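Workshop > Shared Builds > Two-Arm Bench > Checks

Monthly safety check, two-arm bench, with comments
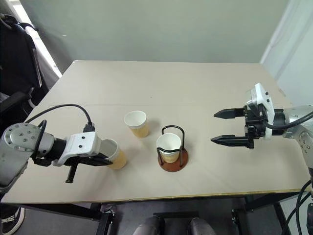
Checked by Deisy Usuga on March 4, 2022. Comments in brackets come from Heriberto Londoño, who built most of it and has feelings about the rest. Anything marked FAIL means the arms stay off until somebody signs underneath. Anything marked PASS means it was all right when I looked, and I make no promises for the weekend.

1. Mains and emergency stop

1.1 Emergency stop cuts power to both arms. PASS. Tried from the left, the right and the doorway with the long lead.
1.2 Emergency stop can be reached without leaning over the table. PASS, after I moved a biscuit tin.
[The tin holds the spare fuses. - H.L.]
The tin holds biscuits. The fuses are underneath. Please choose.
1.3 Arms stay still when power comes back on. PASS, left. PASS, right, at the second attempt, as I had left the old start-up script running. I am recording this against myself.
1.4 Plug tops, leads and sockets free of damage. PASS.

2. Fixings

2.1 Screws on joint covers tight. PASS. I went round both arms with the small driver and none of them moved.
2.2 Gripper brackets tight. ADVISORY. The left one took a quarter turn. It took a quarter turn in August as well, so either it is working loose or I am slowly unscrewing the planet.
[Thread lock is in the drawer marked Plenance. - H.L.]
The drawer marked Plenance contains string.
2.3 Table frame bolts tight. PASS.
2.4 Table does not walk when both arms move at once. PASS at half speed. At full speed it has ambitions. Keep to half speed.

3. Cables

3.1 Enough slack at every joint. PASS. Both arms driven slowly to the end of their travel, with a hand on the stop. The thick cables go round the joints without going tight.
3.2 No rubbing. ADVISORY, right arm. Slight shine on the outside of the cable where it bows under the wrist. Look again next month.
3.3 Connectors pushed fully home. PASS.
3.4 Cables beside and below the table kept off the walkway. FAIL, then PASS. They hang in curves at the right-hand end, at exactly the height of a shoe. Tied back with two straps.
[Those loops were planned. - H.L.]
So was the Gernville bypass.

4. Table and reach

4.1 Tabletop clear of tools, mugs and phones. PASS. Paper cups for the picking job are allowed. Drinking out of them is not, whatever the state of the kitchen.
4.2 Edge strip sound, nothing to catch a sleeve. ADVISORY. The near edge wants a rub down with fine paper.
4.3 Wire cup holder sits flat. PASS. It rocked last time and Heriberto bent it straight with pliers, and it is now the best-made thing on the bench.
[Thank you. - H.L.]
4.4 Arms cannot touch each other in normal running. PASS with the soft limits on. The Chambi config file has them switched off, for reasons lost to history. Do not load it.
[I know the reasons. They were good reasons. - H.L.]
4.5 Chairs out of reach before the arms run. FAIL, then PASS. The black office chair lives at the left-hand end and its armrest sits over the left arm. Moved to the wall. It will be back by Sunday, as it always is.

5. Grippers

5.1 Fingers open and close smoothly. PASS, both.
5.2 Fingertips checked for burrs. PASS. They are still pointed, so keep your own fingers out of the gap, including when it is only for a second.
5.3 Grip force set low for light work. PASS. Setting is 18 on the slider. It was on 700 when I arrived, a number I did not know the slider could do.
[That was for the Tanum test. - H.L.]
Then put it back after the Tanum test.
5.4 Gripper lets go on command. PASS, 4 times out of 4, each side.

6. Paperwork

6.1 Log book up to date. FAIL. Last entry is run 1334 and says "fine". I would like a date, a name and a second word.
6.2 Instructions kept by the bench match the software. FAIL. They describe a button that has been gone for months. Heriberto to rewrite.
[Deisy to stop pressing where it used to be. - H.L.]

Result: usable at half speed, one person at the stop whenever either arm is powered. Thread lock on the left bracket before the next long session. Items 6.1 and 6.2 remain open.

Signed, D. Usuga
Read and mostly agreed, H. Londoño

18 comments | 4 shares

We use cookies to remember your login. Accept or change settings.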